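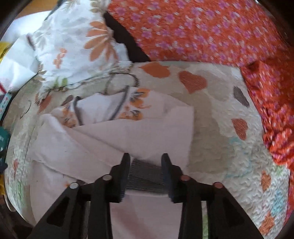
Bellico quilted bedspread, twin and queen. This is the one people ask for by "the heart one", so the name on the tag never really stuck. Off-white ground, hearts all over, wavy stitching right across the top, and it plays nice with plain sheets — a pale pink cloth thrown over it looks good, so does an orange flower print, the hearts pick up the orange. Light enough for summer, goes under a duvet once October hits. Back in stock now, both sizes. Queen sold out twice last year so dont sit on it.

## The basics

- Cotton top, cotton back, poly fill
- Twin: 60 dollars. Queen: 79
- Fill weight 200 gsm, same in both sizes
- Machine wash, 30 °C, gentle
- Tumble low or hang. No bleach, no iron on the fill
- Ships folded flat in a paper sleeve from the Cilstead warehouse

Pillow shams sold seperately. The matching crib size is gone and isn't coming back, sorry. Item number for phone orders is 379, same for both sizes, just tell us which.

## How it's made

Hearts are part of the print, not sewn on. Nothing to catch, nothing to peel up. Even the stitch marks around the big dotted heart are printed. The real stitching is the winding line that runs through everything, like puzzle pieces, and that's what holds the fill in place. No big empty squares for the stuffing to slide around in.

Stitching is done at Pimus, who also do our table runners. Small shifts in the print from one bedspread to the next are normal. If a line of stitching is open or skipped when you get it, that's a fault and we swap it, send a photo.

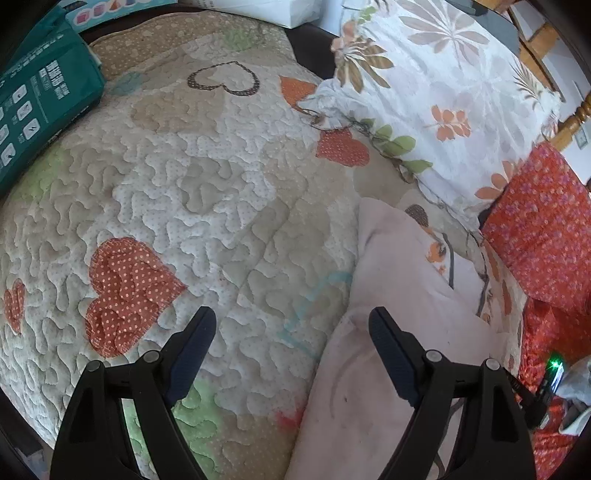

Mahtab Daneshvar wrote in to say hers has been through the wash every other week since spring and the red hasn't bled onto anything, but she does the first wash alone and would tell anyone else to do the same. Also that the queen is a bit short on a deep mattress if you want it hanging down both sides. Fair point. Deep mattress — size up, or tuck the foot and let the sides go.

## Colors

One colorway. Red, orange and brown for the hearts, then beige, grey-tan, soft blue and greens behind them, tiny dots on the off-white. Reads warm from across a room. We get asked for an all-blue version a lot, nothing planned.

Goes with: pale pink, oatmeal, most greens. Floral sheets ok if they have some white in them. Stripes are harder, up to you.

## Washing and folding

Wash alone the first time, cold if you can. After that with like colors. Give it room in the drum, a twin fits a normal home machine, the queen wants a big one or the laundromat. Shake it out damp or the stitching puckers more than it should. Some pucker is the look.

To fold: thirds the long way, then roll from the foot. Takes up less shelf than folding square. Don't vacuum bag it for months, the fill goes flat and is slow to come back.

## Goes with it

- Sepp blanket box, fits one queen rolled plus two sheet sets
- Bellico sham, standard, sold singly
- Bellico fitted sheet, pale pink or oatmeal

## Returns

30 days, unwashed, sleeve included. We pay return postage on faults, you pay if it's a change of mind. Questions about sizes or bulk orders for guest rooms go to Demyd Sydorenko at the order desk, mornings are best. Leave a message after noon and he'll call back next day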